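Virnevcombe Linen and Laundry Project
Progress report to the Pulden Fund
Saturday, September 17, 2022

Quick one this time, sorry, accounts to follow seperately.

Where we are. Laundry room at Fustley open again after the August closure. New shelving up, sorting table in. Second dryer still waiting on a part. Spent so far: £736 of the £742 you released for small equipment, so £6 left in that pot and I'd like to carry it over if that's alright.

Sorting. This has been the slow bit. 300 items through the table since we reopened, mostly bedding and towels, then a long tail of small stuff – pillowcases, bibs, pouches, odds and ends in white that all look the same in a heap. Agreed now that small whites get handled one at a time and not by the armful. Takes longer. Fewer things ending up on the wrong shelf.

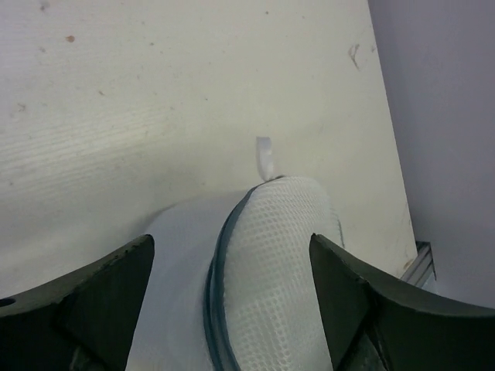

Mesh is the other thing. Anything with a mesh panel goes in its own pile, cool wash, no tumble dryer, and gets checked along the seams before it's put away. Piped edges the same, the piping goes before the fabric does. We had been putting all of it in with the towels, which was daft, and a fair few came out with the netting pulled. Written up on the wall now, next to the Spahić machine.

Mending. 30 pieces in the basket at last look. Mostly seams, a few zips. Thread is fine for now, white running down quicker then the rest. Would rather mend than replace but some of the mesh isn't worth the hours.

Not done yet:
Labels for the top shelves
Written guide for washing mixed fabrics – half drafted
Dryer part (chased twice)
Price for a second drying rack

Ask. No new money this quarter. A decision on the £6, and could you say whether the rack can come out of the next release or needs its own form. If it's a form please send the short one.

Next report once the dryer is going.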